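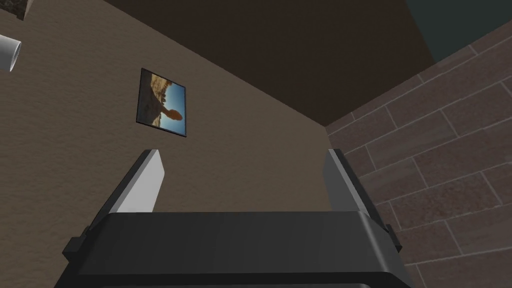
December, 6:40 a.m.

Third week of the trials at Trimley. Anoma Biswas had the simulator up before I got my coat off. The night batch finished at 390 runs, with 142 flagged for review. I went through 40 of them before the shift meeting and sorted the rest by approach angle for later.

Arne Brandes asked at the meeting which packing stations change over first. Texier wants three by spring. The work there becomes loading trays, clearing faults and signing off the log, and the grade on paper stays the same. Arne pointed out that a fault cleared in under a minute does not get logged, so the time spent on it will not appear in anyone's hours. I wrote that down and sent it to Jérémie Lecomte, who owns the log format.

Afternoon spent on review with Định Tiêu, who packed at station two until last summer and now labels runs next to me. He is faster at it than I am. He stops the playback at the approach and notes whether he would have come in from that side with his own hand. We set the jaws to full opening at the start of every run and kept it there – the earlier half-open setting cost time on wide cartons. 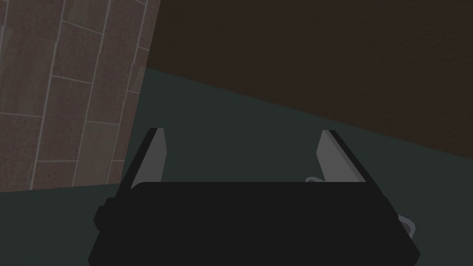

Who decides when a station goes back to manual? The person standing at it, with one button and no call to the office. Benoît Rey confirmed this in writing after lunch, and the sheet goes up at all three stations before the changeover.

Still open: the break rota. Two people per station can cover each other, one person cannot. Rest of the flagged runs tomorrow, then the tray dimensions from Vavard.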